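Registration transfer for a used personal watercraft without a title

Posted by Efren Pascual, 21/07/2025

I have agreed to purchase a used two-passenger watercraft, a Tedesco, from a private seller in Stolgate. The seller holds a current registration card but states that no title was ever issued. The hull number on the card matches the number on the craft. The hour meter reads 892. I would like to know which documents I should request before payment, and whether the trailer must be transferred separately.
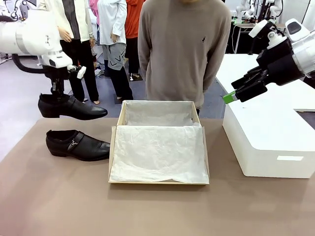
The agreed price is $2,682, trailer included. I intend to use the craft on Jallstead Lake in August.

Trinidad Salazar

Please contact the registration office before any money changes hands. Some states title personal watercraft and others only register them, so a missing title may or may not be a problem. You should obtain a signed and dated bill of sale showing the hull number, the price and the full names of both parties. Ask the office to check the hull number for liens — a loan stays with the craft after it is sold. The trailer normally has its own number and its own paperwork, and it should appear on a separate line of the bill of sale.

Gerardo Ocampo

Get the trailer papers. I did not and it took 4 months to sort out.

Danilo Dalisay

I agree with the first reply. Members are also advised to confirm that the registration card is in the seller's name. If it shows an earlier owner, request the bill of sale from that transfer as well.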